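The Chore Report: Still Your Turn to Do the Dishes

2023-12-18

Plernix sent out its year-end letter last week, and for the third year running the household robot is nearly ready. It has been nearly ready since I had better knees. This time the company tested its arm on 17 chores, the sort most of us do badly while thinking about lunch, and had the decency to print the results.

The arm made 456 attempts. It finished 156 of them without a person stepping in, a record that would get a teenager grounded and gets a startup another round of funding. Wiping a counter went well. Folding a towel went well if the towel was already flat, and I would argue that most of the work is done by then. Fetching something from the back of a dark cupboard went about as you'd guess.

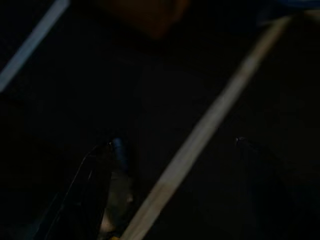 Poor light is a sore spot for everyone in this business. You and I reach under the sink and feel around until we touch the sponge or something worse. A gripper that steers by its wrist camera has to make do with a pale streak or two and a lot of black. Yutong Tang, who runs testing at Plernix, told me her team spent most of May on this alone. "People close their eyes and find the light switch," she said. "We would love to be that good."

The shop floor is further along, mainly thanks to better bulbs. Clonow has 3 arms sorting brackets at its Nulley plant, and they keep up fine until a bracket lands upside down. Then a bell rings and a man walks over – he has been there longer than the bell – and turns it the right way up.

Plernix says its next round of tests will include loading a dishwasher. I have offered them mine, full.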